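Shared workshop in Kastedau builds a table that sorts drink cans

Jan 25, 2022

KASTEDAU -- Members of the Brindden shared workshop have put together a robot table that is meant to sort drink cans by kind. The work is led by Gun-woo Jang, a retired elevator technician who joined the workshop in April and soon asked if he could have a corner for robot arms.

The group set itself a simple goal. The arms should take a can by the top, lift it without a dent, and place it with others of the same kind. For practice they use ordinary soft drinks, because the cans have different heights and widths.
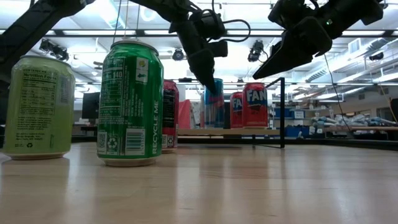 Cans on the table at Brindden, with the grippers above them.

Mr. Jang keeps a notebook of every try. It has now 1332 entries, and 1182 of them are marked with the word "good". The rest are mostly cans that fell over, he said, and a few where the fingers closed too early.

"At home I had one arm on the kitchen table," he told us. "It was too weak for a full can and my wife was not happy with the noise. In the workshop we can build it properly."

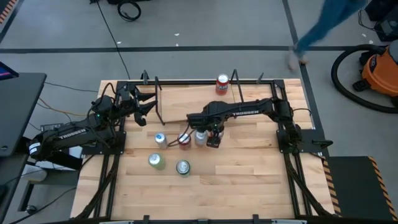
The money for the build came from a small grant of the local hardware shop Bunier, which gave 510 euros, and from the members themselves. Most of the evenings went into the frame and the cables. Two arms on opposite sides have to reach the same cans, and when one gripper is down among them, the other should stay out of its way. This part of the program was written three times, and Mr. Jang is still not fully satisfied with it.

The next step is the small cameras. The group wants the arms to find a can also when another can hides it -- a case that gives them the most trouble at the moment. After that they would like to try glass bottles, but only with a softer cover on the fingers.

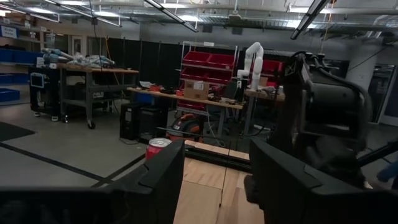
A red can close to the gripper fingers, with the workshop behind.

People who want to help with the program or the wiring can write to the workshop. Previous knowledge is welcome but not required.

Contact | Copyright 2022 | Back to top
This site uses cookies. By reading further you agree to their use. OK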